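Mailing spare glasses to my mother — how much padding is enough?

Posted by Opoku on Sunday, May 10, 2020

My mother lives two states away and has managed to sit on her only good reading glasses. I have some spares in her strength, and I'd love to get them to her this month without a trip to the repair shop at the other end. The last pair I sent went in a padded envelope and came out with one arm pointing at the ceiling. 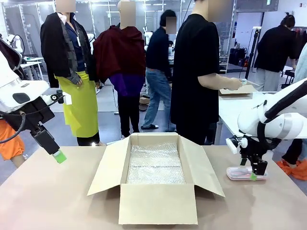

I'd like to keep the postage sensible, and her mailbox is on the small side, so a giant carton would end up sitting on the porch. Is a hard case plus a box overdoing it? And should I bother with insurance?

Rarnach

Oh, I feel for your mother! Please don't use an envelope again. A small box is well worth the extra couple of dollars.
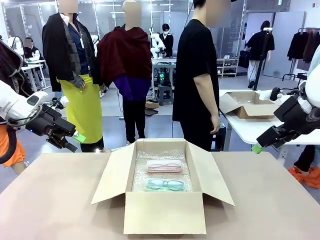

Put each pair in its own case, with a soft cloth between the lenses and the folded arms, and fill the gaps until nothing slides when you tilt the box. I've sent 13 pairs to my sister and her kids over the years and lost only one, and that was my own fault for skipping the cloth.
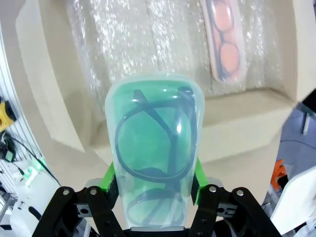 As for insurance, I buy it for prescription lenses and skip it for drugstore readers. Keep your receipt either way, and do put her phone number on the label if she's in an apartment.

Pemska

Agree on the box. Check the cardboard before you reuse one, though — a soft, tired box folds up under anything heavy.

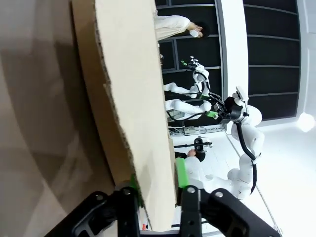 Torn edge with the corrugation showing

Tape all the seams too.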